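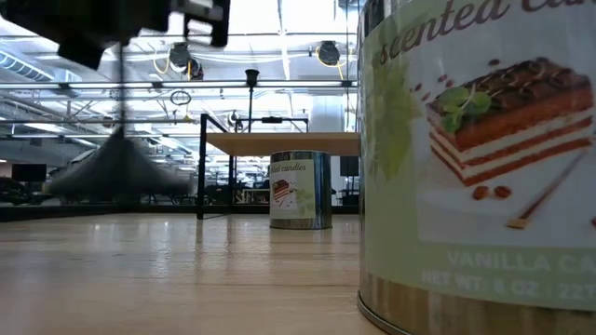
Stusdale candle fair, quick write-up before I forget it all

Got there late, bus was a nightmare, so did the whole thing in just over 90 minutes. Two floors, downstairs mostly wax and wicks for people who make their own, upstairs the finished stuff. Went straight up.

Best bit was the scented tins. Silver tins, pale green paper label, and on the front a slice of layered cake with a chocolatey top and a bit of mint. Coffee beans scattered on the plate as well. Vanilla something, 8 oz. Made me want pudding at 11 in the morning. I do like a tin – you can stick the lid back on when you pack it and it won't smash in your bag like my last glass one did.

Talked to Elmarie Hendricks on the Prumance stand for ages. She pours everything at home and reckons cake scents outsell flowers for her from January onwards, when people are fed up with pine and cinnamon. Her tip – let the first burn go right out to the sides or you get a tunnel down the middle. I never do this. Will try.

Ehlers had the wax melts, 7 scents, all a bit strong for me. The fig one was alright. Iltier were doing a pouring demo but it was packed and I couldnt see past the coats. Next one was 2 hours later so gave up.

Cafe: tea fine, scones gone. Loos downstairs only, long queue.

Grumbles. Not enough prices on things, you had to keep asking. And after an hour my nose had packed in completly, everything smelled of vanilla, even the car park. Go outside halfway round if you go.

Bought one tin for my sister and one for me, plus a wick trimmer I didn't need. Entry was 2 pounds on the door, cash only, kids free. Parking's round the back by the bowls club, follow the yellow signs.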